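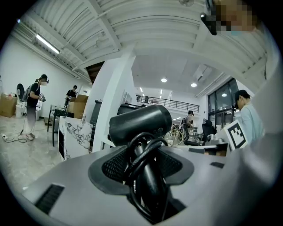

Looking up past a hand-held gripper and its camera, on a floor where demonstrations are recorded.

A checklist is not a safety rule

Every few months a new code of good practice for collecting robot training data lands in my inbox. The latest, from the Cultis working group, is dated May 2025 and has 149 clauses. I read all of them. By my reckoning 27 deal with file naming, consent forms and how to store the recordings. Just five deal with the body of the person holding the gripper.

That is a strange balance. The people who do this work stand up, wear headsets, carry equipment on their backs and share the floor with cables and boxes. A factory would have settled most of that with yellow tape and a shift rota. Clause 88 asks the site to "maintain a tidy environment where practicable." I have never met a manager who thought his own site failed that test.

Defenders of the code say it has to stay loose because the tasks vary so much. One hour it's folding, the next it's cleaning. I don't buy it. Kitchens vary too, and kitchens still have rules on wet floors and trailing leads. A loose rule mostly suits whoever wrote it – and whoever would have to pay for cable covers.

Take chores at a sink. Two hands, two grippers, a cloth to be pressed and moved along the rim. Power leads cross the floor near any job like this, and the operator's eyes are on the cloth. The code says how the marker cubes should be mounted and how often they should be checked. On where the leads may run, or whether bracelets and bangles should come off first, it is silent.
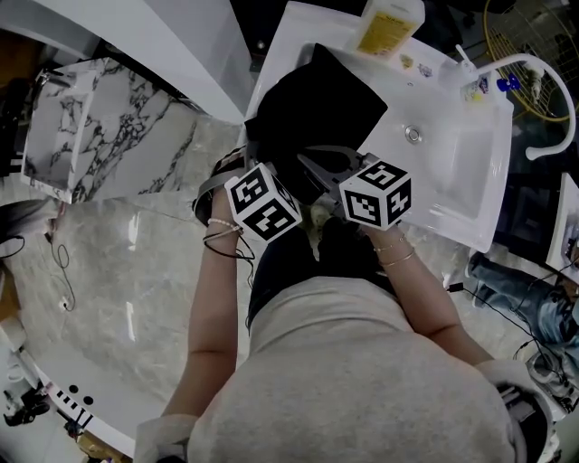 Panganiban, who read a draft of this column, thinks I am being unfair: the Bendale site has followed the code since February, people there do take breaks now, and a thin rule that gets followed beats a thick one left in a drawer.

Maybe so. But Bendale wrote its own page on breaks and leads, and the code can't take credit for that. Baltadbridge signed the same document and added nothing. Both get to print the same badge on their tenders.

I would keep the badge back until the code says three things in plain words: how long a session may last, where cables may go, and who on the floor can call a stop. It would fit in 200 words – I have seen longer clauses on folder names.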